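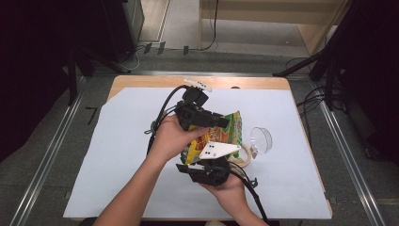

6/12/21

The workshop is one room at the back of Dorach, a shared building where members pay by the month and bring their own tools. The builder asked to be left unnamed, on the grounds that the design is a mix of other people's ideas, and has been working on a hand-held gripper since November. It is on its fourth set of jaws.

"The first set was too stiff," the builder says. "It would hold a block of wood all day. Then I tried a bag of chips and it either crushed the bag or let it slide out. So I stopped testing with blocks."

The idea is simple enough. A person holds the gripper and picks things up with it, and a small camera records how each pickup is done. Later the recordings are used to teach a robot arm to do the same job. The arm is a secondhand Valleck, bought for $320 without its power supply, and it still lives in a closet at home.

"I wanted the hand to be right before I spent any time on the arm," the builder says. "I can change a finger in an evening. If the arm is bolted down and wired up, I'll put off changing anything."

Most of the parts are plastic and most were printed at the workshop. The printer is a Stillex that belongs to the building, and members sign up for it on a sheet by the door. A full set of jaws takes nearly 20 hours, so it has to run overnight, and overnight slots go fast. The builder has learned to print one finger by itself first and check the fit at the hinge.

"I had the hinge hole too tight for weeks. I kept sanding it. Then I changed the number in the drawing and it was fine."

Cables have been the other problem. On the second version they ran inside the body, and every repair meant taking the whole thing apart. The builder moved them outside and says it looks worse and works better. The plugs come out now and then when someone holds it by the wrong part, and there is a plan for a clip.

Objects for practice come from the kitchen and the trash. Snack bags, cups and rolls of tape all get used, and each one is hard in its own way. Tape is heavy for its size. Clear cups are hard for the camera to pick out. Bags change shape with every squeeze, and a crinkled one will not sit the same way twice.

"People think the bag is the easy one – it weighs nothing. I'd say half my bad recordings are bags."

So far there are 1,971 recordings on the drive. The builder went through all of them over two weekends and threw out 88, mostly for bad light or a finger over the lens. The sorting was done with Khúc, a small program another member wrote for labeling bird videos. It needed very little work to make it fit.

Asked what a finished version would look like, the builder talks about the fingertips. They are flat at the moment, and a softer pad is next, probably cut from a sheet of rubber left over from a different project. After that comes a lighter body. An hour of holding the current one is hard on the wrist.

The files will go on the workshop's shared drive once the hinge drawing has been cleaned up. "Somebody will want to change the jaws," the builder says. "They should. I've changed them three times."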